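Search the manual
Enter a word or page number

Coste Reusable Table Sheet: Care Guide
Section 2. Wiping Down After Use

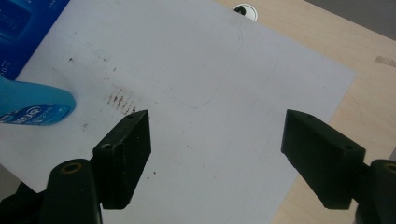
A sheet that gets a few minutes of attention at the end of the day will stay pleasant to work on for a good long while, so please don't let reddish-brown streaks sit overnight if you can help it. Small dark specks are usually the easier job, and we like to leave those for last.

1. Lay the sheet flat on the table. A slight angle is fine, as long as it doesn't slide when you lean on it.
2. Spray the marks lightly (two squirts will generally do!) and wait a moment.
3. Wipe along the streaks with a soft cloth, turning it to a clean side as you go.
4. Go over the specks, then dry the whole sheet.

Note: If your table has a cable grommet, keep the spray well away from the opening, and move any plugs out first.

Caution: Don't use scouring pads. Bare wood stains too, so lift the sheet now and then and wipe up anything that has crept underneath.

Related sections
Section 1. Unrolling and Flattening
Section 3. Storing the Sheet
Replacement Sheets, Sizes 300 and 400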